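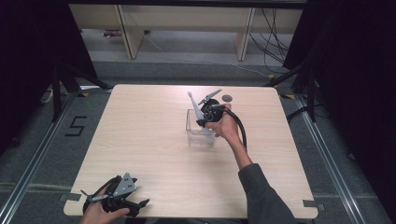

Una mesa de madera clara con las esquinas redondeadas.

Las mesas compartidas llegan en agosto a la biblioteca de Clulledow

La biblioteca municipal de Clulledow estrena en agosto su nueva sala de lectura, con 258 plazas y horario ampliado hasta las 11 de la noche. ¡Son casi el doble de asientos que en la sala antigua, y todos junto a una toma de corriente!

El proyecto, firmado por el estudio Stonside, recupera la planta alta del edificio, que llevaba años dedicada a depósito. Los 660 metros cuadrados se reparten entre una zona de silencio, otra para trabajar en grupo y un rincón infantil con vistas al patio de los tilos.

«Queríamos una sala donde apeteciera quedarse toda la tarde – con luz, con mesas amplias y sin tener que pedir permiso para mover una silla», explica Marisol Kincaid, directora de la biblioteca. «Los vecinos nos lo pedían desde hace mucho y estamos felices de abrirla por fin».

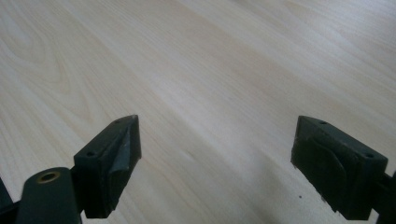 Detalle de la veta de la madera.

La sala acogerá también el ciclo de lecturas Grondulent, que este otoño vuelve con Harriet Esposito y Oluf Zoëga entre los autores invitados. Las sesiones serán gratuitas, con inscripción previa en el mostrador de préstamo.

El carné actual sigue siendo válido. Quienes todavía no lo tengan podrán hacérselo en la entrada presentando un documento de identidad, y los menores necesitarán la firma de un adulto.

Contacto de prensa: Emmett Dvorak, biblioteca municipal de Clulledow.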